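Sorting small stuff on an open shelf compartment above a desk

Posted in Home & Storage by Sointu Jääskeläinen
September 7, 2019

I have a desk with a shelf unit on top, the kind divided into square compartments. One of them has turned into the place where everything small goes. Notebooks, pouches with tassels, cords, a few rings, polished stones, pens. I also stick notes on the back wall because it's right at eye level when I sit down.

The problem is that I can't get at anything without something else falling over. The notebooks slide down sideways and the tassels get tangled in whatever is next to them. I tried a shoebox lid for a month and it just became a second pile. I don't want doors or drawers, and I rent, so no drilling into the sides. The compartment is 40 cm wide. What do people use for this?

2 replies

Pirjo Rantala
Member, 1162 posts

I had the same setup for years and what fixed it was a clear box with a low front. You want the front wall low enough that your hand goes straight in, and the other three sides high enough to hold things up. Staltora has them in a few sizes and so does the discount store in Flevavside, but any brand will do. Measure the depth of the shelf first. My first one stuck out over the edge and I kept catching it with my sleeve.

Only soft things go in the box: pouches, cords, rope, ribbon. If you mix hard things in, they sink to the bottom and you end up digging again. Coil anything long before it goes in. Tassels are the worst part. I let the long ones hang out over the front, and they stay a lot straighter that way than folded up under a pouch.

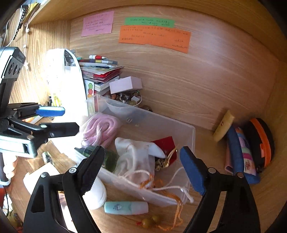
Books and notebooks go flat in a stack to the side of the box, biggest at the bottom. Standing them up only works if the row is full, and it sounds like yours isn't. You can put a marker on top of the stack and it will stay there if you don't bump the desk.

Rings and stones need their own container, something shallow with divisions if you can find one. Keep it out of the box. I used an old tea tin at first, but you can't see into a tin, so I never wore the rings.

As for the notes, leave them on the back wall but go through them now and then. Sticky notes let go after a while and fall down behind things. A larger sheet needs tape at the top corners. I take mine down every March and most of them turn out to be for things I did long ago.

One more thing — if you have any cable running down the side of the compartment, clip it to the wall before you put everything back. There are stick-on clips that peel off without a mark. Mine came from Grudau and have held fine on wood. Warm them with a hair dryer when you move out.

Heikki Lindqvist
Member, 291 posts

Get rid of half of it. I did that and didn't need a box.

If you really want to keep it all, I agree with the clear box, but wash it before you use it. The new ones pick up dust like crazy and a wipe with a damp cloth and a drop of dish soap helps for a few weeks. Don't use paper towels, they scratch the plastic. And check the shelf above for clearance, or you won't be able to lift the box out.

Sointu Jääskeläinen
Original poster

Thanks both. I'm not getting rid of half of it, but I did throw out nine dried-up pens. Going to look for a box with a low front this week. Pirjo, do you remember how deep yours is?

Pirjo Rantala
Member, 1162 posts

I'd have to measure it. It goes back to the wall with a bit of shelf left in front, enough for a phone.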